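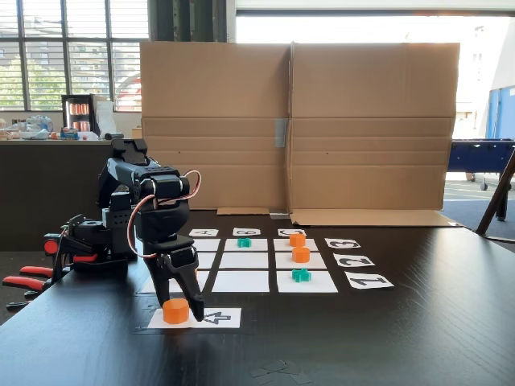
Re: Quitting coffee after 30 years?

notorton_mae
Down to 2 cups a day since October and sleeping like a baby – well, mostly! My advice is go slow, and be kind to yourself on the mornings when it's hard.

ChanghoN
Glad it's working for you, but slow never did a thing for me. I stopped cold on a Tuesday, had one rotten headache and that was it.

voleck943
Oh, I'd have bitten someone's head off, Chang-ho. Half decaf in the same old mug worked for me (and my poor husband).

notorton_mae
Half decaf is a lovely idea. Which one do you buy?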